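Speaker notes: Table surfaces and small storage in shared workrooms
Cinora, Plonside site, September 18, 2022

Opening
Thank the hosts. State the scope: one table, one basket, and the cloths and tissue kept with them. Chairs are covered in the October session.

The basket stays on the left side of the tabletop. It is emptied before the session begins and filled only at the close.

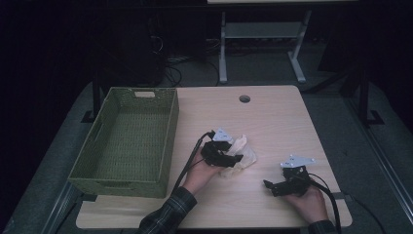

Olive-green woven basket and cream-colored piece on the work table, Plonside.

Point out the low slanted walls, which allow a reach from the side. Refer to the De Haan handout for approved basket sizes. Pause for questions.

Surface care
Wipe along the grain. Light wood finishes show glare under overhead lighting, and residue is easily missed in the bright area. Staff should check again from a lower angle. 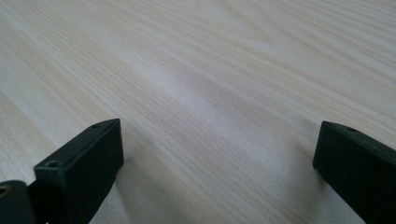

Cable openings
The round hole in the tabletop is to be kept clear. Tissue must not be pushed into it. 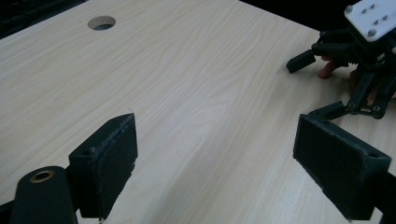 Under the Mument schedule, openings are inspected every 30 days, and the result is entered on form 722. Allow three minutes for this section. If time is short, move directly to the handout.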